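**Cambios en el reglamento de apuestas de Arirell**

Desde el 6 de septiembre de 2023 se aplica en el hipódromo de Arirell la nueva norma sobre caballos retirados en las apuestas combinadas. Varios socios han escrito preguntando qué pasa con un boleto cuando uno de sus caballos no sale, así que resumimos lo que dice el texto.

Hasta ahora, si un caballo se retiraba después de abrirse las taquillas, el boleto pasaba automáticamente al favorito de la carrera. El apostador acababa muchas veces con un caballo que no había elegido y que pagaba muy poco. Con la norma nueva se puede señalar un suplente al hacer la apuesta. Quien no lo señale recibirá la devolución íntegra de las combinaciones afectadas, y las demás siguen en juego.

El cambio se decidió después de la reunión de febrero. Aquel día se retiró Felladix en la cuarta carrera, con la pista ya pesada, y 423 boletos pasaron a Minhas, que terminó penúltimo. Hubo 179 reclamaciones por escrito. Los comisarios las rechazaron todas porque el reglamento no daba margen, pero pidieron que se revisara el artículo.
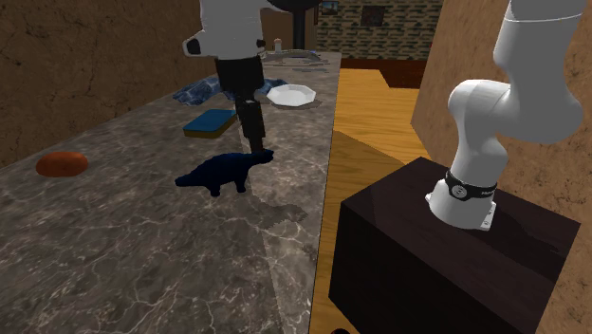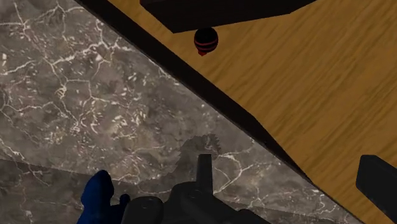 El suplente se marca en la casilla inferior del boleto, una por carrera. Si también se retira el suplente, se devuelve el importe. No se admiten cambios una vez impreso el boleto, aunque falte tiempo para la salida. En las máquinas la opción aparece antes de confirmar; en ventanilla hay que pedirla de palabra.

Noman Tanoli, que entrena a Flusness y a otros dos caballos de la cuadra, está de acuerdo con la medida, aunque le habría gustado que se fijara también una hora límite para las retiradas. «Si el veterinario ve algo en el paddock, el caballo no corre y punto. Otra cosa es retirar por el estado de la pista a diez minutos de la carrera», nos comentó. Ese asunto queda para la próxima revisión.

Iason Tsakiris, de la oficina de apuestas, recuerda que las devoluciones se cobran el mismo día en cualquier ventanilla y, pasado ese plazo, solo en la oficina, durante 40 días. Hay que presentar el boleto original. Las fotocopias y las fotos del móvil no sirven.

La norma no afecta a las apuestas sencillas a ganador y colocado, que se siguen devolviendo como siempre. El texto completo está en el tablón de la entrada y se puede pedir una copia en la oficina citando la circular 1602.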